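Bettlaken selbst färben — wie wird das Beige gleichmäßig?
Ich möchte mit Zwiebelschalen färben und habe 534 g Baumwolle. Reichen 136 g Schalen für ein helles Sandbeige?
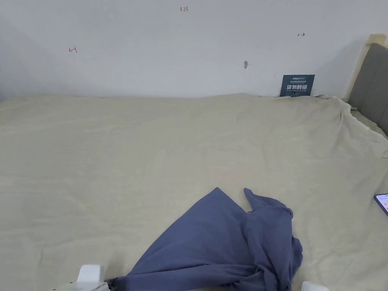 Antwort 1
Klar reicht das, Zwiebelschalen sind großartig! Vorher mit 10 % Alaun beizen, über Nacht ziehen lassen — und rühren, rühren, rühren. Mein Topf ist von Drekov.

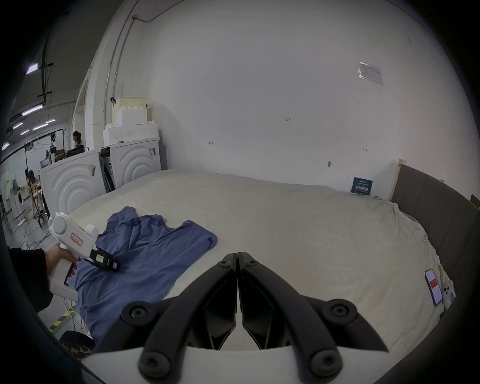

Alaun löse ich immer getrennt in heißem Wasser auf. Sonst gibt es Flecken, und auf einem hellen Laken fällt alles auf, blaue Shirts wie das auf dem Bett verzeihen da viel mehr. Im März habe ich so 19 Servietten gefärbt, ein Traum!
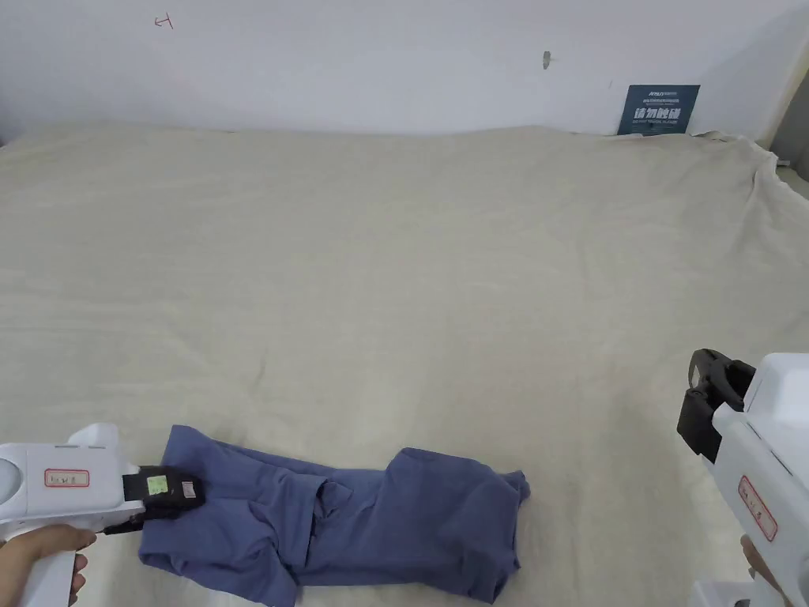
Den Sud unbedingt durchsieben!

Antwort 2
nimm doch Juvitard, geht in der maschine

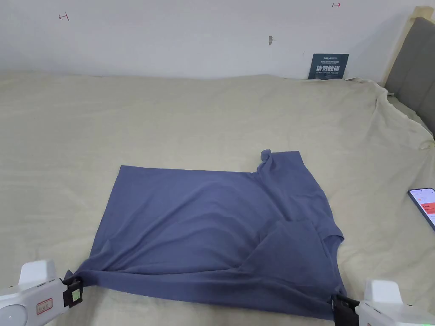 hinterher kalt spülen, fertig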